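Varnishing an oil painting too soon? Melnychuk's "Harbour Steps"
Forum: Looking and Making > Painting

modon_blue
March 4, 2019
Hello all, I hope somebody can settle an argument I've been having with myself. I went back to see the Melnychuk harbour picture at the Stinholm gallery, the one I fell for as a student, and the whole sky has gone a sort of weak tea colour. The label says he varnished it within 2 weeks of finishing. Would that do it, or am I seeing age and blaming the poor man for it?

I did a little still life of my own last July and it's been sitting unvarnished ever since, so I'm asking partly out of nerves!

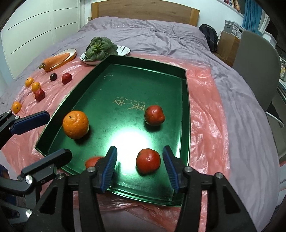 My teacher always said to wait a full year, and she was very firm about it, but then she was firm about everything (including tea breaks).

ostapainter
Lovely question. I'd say the yellowing is the resin itself, dammar most likely, and it would have gone that way whenever he put it on. Varnishing early causes other trouble, mainly that the varnish sinks into soft paint and can't be cleaned off safely later on. If yours is thin you could be fine already.

greyground
Have to disagree a bit, ostapainter. I saw it 10 years ago and the sky was warm even then, and I think he meant it. Look at the shadows under the steps, they're still properly cold. A yellow varnish would have dragged those along with it.

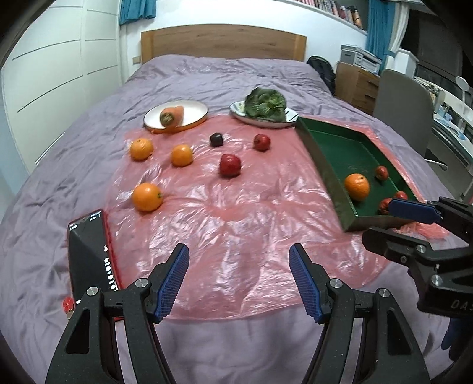 I do worry that we've all got so used to cleaned pictures that anything golden looks dirty to us.

modon_blue
Oh, now I'm cross that I didn't look at the shadows! I stood there for ages as well, but only at the top half.

ostapainter
Fair point about the shadows, though dark passages hide a yellow film very well, so I'm not giving in yet. Compare the white of the gull if you go again.

greyground
I will, and I'll eat my hat if it's cream. Modon, press a fingernail gently into the thickest bit of yours before you varnish. If it gives at all, leave it another 5 months and try again.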